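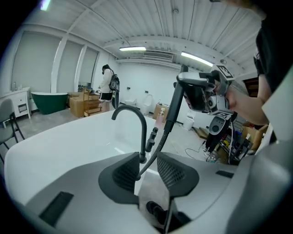
Journal du site, vendredi 8 décembre

Levé tôt, café, et j'ai rouvert le dossier du site avant le reste. Depuis la migration je traînais l'idée de regarder ce que donnent les pages une fois imprimées. Un lecteur, Subbarao Thomas, m'avait écrit pour me dire que mon article sur les flux RSS sortait de son imprimante sur 14 feuilles, dont trois complètement blanches et une avec seulement le bouton du menu. Je lui avais répondu que je m'en occuperais. J'ai ouvert l'aperçu avant impression et il avait raison.

Je n'avais pas de feuille de style d'impression du tout. J'étais persuadé du contraire. En remontant l'historique du dépôt, j'ai retrouvé un print.css que j'ai supprimé moi-même au moment de passer sur Undura, le générateur que j'utilise maintenant. Le message du commit dit « ménage ». Je ne me souviens pas de l'avoir fait.

J'ai d'abord essayé de remettre l'ancien fichier tel quel. Mauvais résultat : il visait des classes qui n'existent plus, comme .colonne-droite et .bloc-pub (il y a eu de la pub sur ce site, je l'avais oublié). Je suis donc reparti d'un bloc @media print vide, à la fin de la feuille principale, pour ne pas charger un fichier de plus.

Dans l'ordre, j'ai masqué la navigation, le champ de recherche, le formulaire de commentaires et le pied de page. J'ai gardé le titre, la date et l'adresse de la page. Fond blanc, texte noir, largeur libre. Le corps du texte est en points, avec une police à empattements déjà présente sur la machine du lecteur. Rien que ça, l'article sur les flux est passé à 5 feuilles.

Les pages blanches venaient d'un min-height: 100vh posé sur le conteneur principal, combiné avec une grille. Firefox s'en sortait à peu près, Chromium non. En impression je repasse tout en display: block et en hauteur automatique. J'ai perdu une bonne heure là-dessus parce que je modifiais la règle dans le mauvais fichier, celui du thème d'origine, qui n'est même plus compilé.

Ensuite les liens. La méthode que tout le monde recopie consiste à afficher l'adresse entre parenthèses après le texte du lien, avec a::after et attr(href). Je l'ai mise, et c'est illisible dès qu'un paragraphe contient deux ou trois liens un peu longs. J'ai restreint aux liens externes qui se trouvent dans le corps de l'article, et j'ai exclu les ancres internes. Pour les notes de bas de page, l'adresse ne sort pas, le renvoi suffit. Il reste un cas pénible avec les liens vers la documentation de Devadiga, dont les adresses font deux lignes. J'ai mis overflow-wrap: anywhere et je n'y touche plus.

Pause vers midi. Soupe, pain, un tour dehors jusqu'à la poste et retour. Il faisait gris et il n'y avait pas de queue au guichet.

L'après-midi, les blocs de code. À l'écran ils défilent horizontalement, sur papier ils étaient coupés à droite. Donc white-space: pre-wrap, et une bordure fine à gauche pour qu'on voie où le bloc commence. J'ai aussi ajouté break-inside: avoid, mais seulement pour les blocs courts. Sur les longs, le navigateur saute une page entière pour essayer de les garder d'un seul tenant, ça me recréait des blancs. Comme le CSS ne sait pas compter les lignes, j'ai ajouté une classe à la compilation : au-dessous d'un certain nombre de lignes, le bloc reçoit « court ». Cela fait quelques lignes dans le gabarit d'Undura, ce n'est pas élégant, ça marche.

La coloration syntaxique, je l'ai retirée à l'impression. Le jaune des chaînes de caractères ne se voyait pas sur du blanc.

Pour les titres, break-after: avoid, et orphans et widows à 3. Sur Chromium c'est respecté. Sur Firefox, orphans et widows sont ignorés, à vérifier dans une version plus récente avant que je l'écrive quelque part.

J'ai ensuite passé tout le site dans un script qui génère un PDF par page, pour repérer les anomalies sans tout ouvrir à la main. 104 pages. Le script a planté sur la page des archives, trop longue, puis sur celle consacrée à Casulthorpe, qui contient encore un vieux tableau dans un tableau. Celle-là date de mon premier hébergement et je n'ai jamais eu le courage de la reprendre. J'ai laissé le tableau et j'ai mis la page dans la liste des exceptions.

Une chose à laquelle je n'avais pas pensé : les blocs details fermés restent fermés sur papier. Le contenu ne sort pas, on n'a que le résumé. J'ai écrit un petit écouteur sur beforeprint qui les ouvre tous, et un autre sur afterprint qui referme ceux qui étaient fermés. Sans JavaScript, le lecteur n'aura que le résumé. Je note le problème, pas de solution pour ce soir.

Mis en ligne à 18 h passées. Le déploiement par Umosis a échoué une première fois, jeton expiré, renouvelé, relancé. Vidé le cache et vérifié depuis le téléphone que rien n'avait bougé à l'écran.

Écrit à Subbarao Thomas pour lui demander de réessayer quand il aura un moment. Il a répondu presque tout de suite qu'il n'avait plus d'encre.

Reste à faire :
reprendre la page Casulthorpe, ou la retirer
regarder les légendes de figures, qui se séparent parfois de leur figure
marges : voir si @page est utile ou si je laisse le réglage du navigateur
remettre dans la documentation du dépôt que la feuille d'impression existe, pour ne pas la supprimer encore une fois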